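Chapter 3
Salt, Vinegar and the Snack Shelf

Before we get to any chemistry, let's start with something you've probably had in your lunch this week, a plain old bag of potato chips!

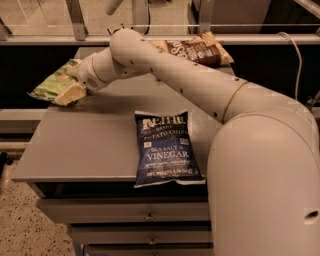

One student at Drellside wrote back that vinegar chips always made her mouth water before she'd even opened the bag, and we'll come back to her remark in September's lab.

Sea salt and vinegar is the flavor we'll follow (my own favorite, I admit).
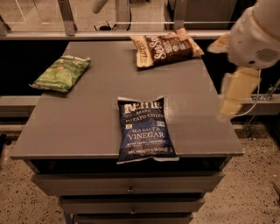
What gives vinegar its sour taste? Acetic acid, dissolved in water.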